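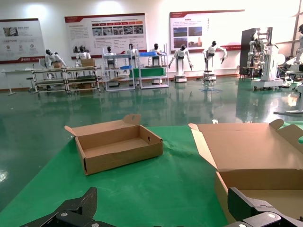 Small tray box and the bigger one, both open on the green table.

Search this site Go

Setting up two mailer boxes for packing

Quick one, got asked twice on Friday. Cardboard boxes with attached lids, one small and shallow, one larger. Same steps for both, but do the small one first.

What you need: clear table, the boxes, tissue or kraft paper, tape, marker. 15 minutes if you've never done it.

1. Pop the box open. Press the floor flat with your palm, corners too.

2. Lid up and back. Let it stand on its own. If it keeps flopping forward, fold it back harder along the crease, it'll stay.

3. Side flaps out. Don't tuck them yet! They go in last, and you'll only tear them pulling them out again.

4. Check for hand holes. The small one has an oval one in the side wall. Nothing thin or loose goes next to it or it'll poke thru. Bit of folded paper against that side, done.

5. Paper in the bottom. 2 sheets for the small box, 6 for the big one, scrunched not flat.

6. Heavy stuff first, middle of the box. Light stuff round it. Fill gaps. Lift and tilt a little, and if it slides add more paper.

7. Side flaps in, lid over, tabs down inside the front wall. Tabs fighting you = box too full. Take something out, don't force it.

8. Tape. 3 strips, one on the front seam and one each side. Keep tape off the hand hole.

9. Label on the lid, flat part, away from teh creases.

Small box going inside the big one? Close it fully first, then paper all round.

Aoife Corrigan

Filed under: Packing & Shipping, Boxes, How-To

Contact Kadidham | All rights reserved | Back to top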